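Setting Out a Square Grid with Masking Tape
Workshop notes by Ruxandra Cozma. Last revised Aug 8, 2026. 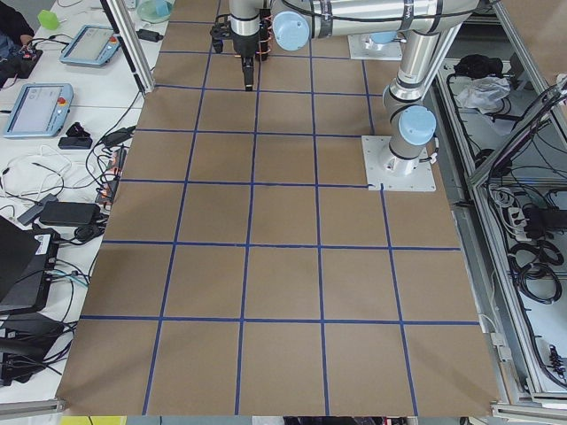
What these notes cover

The method below gives a square grid on a flat surface using paper, low-tack tape, a steel rule and a length of string. It suits floor layouts, quilt planning, stage marking, tile trials and any bench where items have to be put back in the same place. The worked dimensions are for a cell pitch of 138 mm. Other pitches work the same way.

Terms

Pitch: the distance from the centre of one tape line to the centre of the next.
Clear width: the bare space between two tapes. Clear width equals pitch minus tape width.
Baseline: the first line laid. Every other line is measured from it.
Datum: the corner point where the baseline meets the first cross line.

With 24 mm tape and a 138 mm pitch, the clear width is 114 mm. Decide at the start whether the pitch or the clear width is the dimension that matters. Changing over halfway is the usual cause of a grid that does not close.

Materials

Brown kraft paper, wide enough to cover the surface without a join if possible
Low-tack tape, 24 mm, in a colour that contrasts with the paper
Steel rule, 1 m
Tape measure, 3 m
Hard pencil, 2H
Non-stretch string
Soft cloth
Sharp knife with a fresh blade

Preparing the surface

1. Wipe the surface down and let it dry fully. Grit under the paper shows as a raised point and will lift the tape over it.

2. Unroll the paper with the curl facing down and leave it overnight. Paper taped straight from the roll will shift as it relaxes.

3. Fix one short edge, draw the paper flat with the palm of the hand, and fix the opposite edge. Then fix the long edges, working from the middle outwards.

4. If a join is needed, butt the two sheets and tape the underside. Do not overlap them. Place the join where a grid line will cover it.

Marking the baseline

5. Choose the longest straight run and stretch the string along it. Do not assume that the edge of a bench or a wall is straight. Mark under the string at each end and at two points between, then join the marks with the rule.

6. Mark the datum 100 mm in from the end of the baseline. The margin keeps the outermost tape clear of the edge fixings.

7. Set out a right angle at the datum with the 3-4-5 rule. Measure 900 mm along the baseline and 1200 mm up the cross line. The diagonal between the two marks must read 1500 mm. Swing the cross line until it does.

Marking the pitch

8. Hold the tape measure on the datum and mark every multiple of the pitch without moving it: 138, 276, 414, 552, 690 and so on. Stepping one cell at a time with a short rule adds a small error at each step.

9. Repeat along the opposite side, then check both diagonals of the full rectangle. They should agree within 2 mm. If they do not, return to step 7.

Laying the tape

10. Lay all lines in one direction first. Anchor the roll past the first mark, pull out enough to reach the far mark, hold the tape just above the paper and lower it in one movement. Tape that has been stretched creeps back and lifts at the ends.

11. Keep the pencil mark under the centre of the tape. Petrică Vlad prefers to set one edge of the tape to the mark, which is quicker to read. Either is acceptable if every line is treated alike.

12. Rub down with the cloth, from the middle to the ends.

13. Lay the cross lines over the first set. Press well at each crossing, where the double thickness leaves a small air gap.

14. Trim the ends with light cuts, so that the blade does not reach the surface below.

Faults

Cells wider at one end: the far side was marked from a different zero.
Tape bowed: laid under uneven tension. Lift and replace it with new tape.
Paper torn on removal: tape too strong, or left down too long. Pull back slowly at a low angle.
Paper rippled: damp in the room. Slit the edge fixings, let the sheet settle and fix again.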